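Print spooler

A print spooler is a program that accepts print jobs from other software, stores them in a queue and passes them to a printer when the printer is ready. It lets a person keep working in a document while pages are still being printed. Most desktop operating systems include one, and larger offices often run a separate spooler on a print server.

Background

Early printers were much slower than the computers that drove them. A program that wrote straight to the printer had to wait for each line to come out before it could do anything else. Spooling got around this by writing the output to tape, and later to disk, so the program could finish its work and the printing could be done afterwards. The same word was used for card readers and punches, but printing is the only use most people meet today.

Operation

When a user chooses to print, the application hands its pages to the operating system, which turns them into a spool file. Depending on the system, the file may already be in the printer's own language or in a general format that is converted later. The spooler adds the file to a queue along with a few details: the owner, the number of copies, the paper size and the priority.

Jobs are normally sent in the order they arrive. An administrator can move a job forward, hold it or delete it, and users can usually cancel their own. Some spoolers begin sending a job as soon as the first page is ready, while others wait for the last. Waiting takes longer for the first page to appear but stops a slow application from tying up a shared printer.

A spool file can be a good deal larger than the document it came from. A few pages of photographs or detailed maps may take up many times the space of the original, and a full disk is a common cause of jobs that vanish or print only in part.

Faults

The best-known fault is the stuck job. A damaged file reaches the front of the queue, the printer refuses it, and everything behind it waits. Deleting the job from the queue window often works, though it may sit there marked as "deleting" until the spooler is restarted. The usual remedy is to stop the service, clear the spool folder and start the service again. Any other waiting jobs in that folder are lost as well and have to be sent again.

Driver faults are harder to trace. On many older systems the printer driver ran inside the spooler itself, so a crash in one driver stopped printing for every printer on the machine. Driver isolation, in which each driver runs in its own process, limits the damage to one printer or one group of printers.

Office example

The school supplies distributor Petetti ran 22 printers from a single print server at its Butanbridge office. In March, after a routine driver update, the spooler began stopping several times a day. Nayeli Cabrera, the systems administrator, found 77 spool files left behind in the folder, all of them from one label printer in the packing area.

Mieczysław Walczak moved the label printer to an isolated driver, and the other printers stayed up the next time it failed. The older driver was put back the same week. Almost 70 per cent of the office's help desk calls that month had been about printing, by Cabrera's tally. 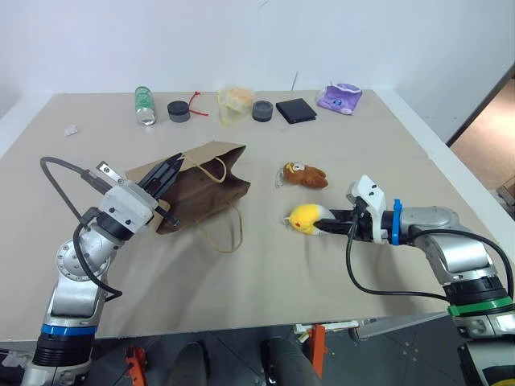

Petetti later set its server to delete finished spool files at once and to send a warning when the spool disk ran low. It also split the queues into two groups, with label printers in one and ordinary office printers in the other. The spool folder was moved to its own drive, away from the system files.

Security

A spooler usually runs with high privileges, and on a network it accepts data from many people. Both make it a target. Faults in spooler software have let ordinary users overwrite system files or install drivers they should not have been able to install. Administrators are generally advised to switch the service off on machines that never print, and to limit who may add printers.

Spool files are also a privacy concern. They hold the full contents of a printed page and may stay on disk after the job is done if the option to keep printed documents is turned on. Payroll and medical offices often encrypt the drive that holds them. Some use held printing, where a job waits in the queue until its owner enters a code at the printer.

Alternatives

Small networks can do without a print server and have each computer send jobs directly to the printer. Every computer then keeps its own queue, and the printer decides which one to serve next. Cloud printing services move the queue to a remote server, which helps people who work from several places but leaves them unable to print when the internet connection is down.

See also

Page description language
Print server
Printer driver
Job scheduling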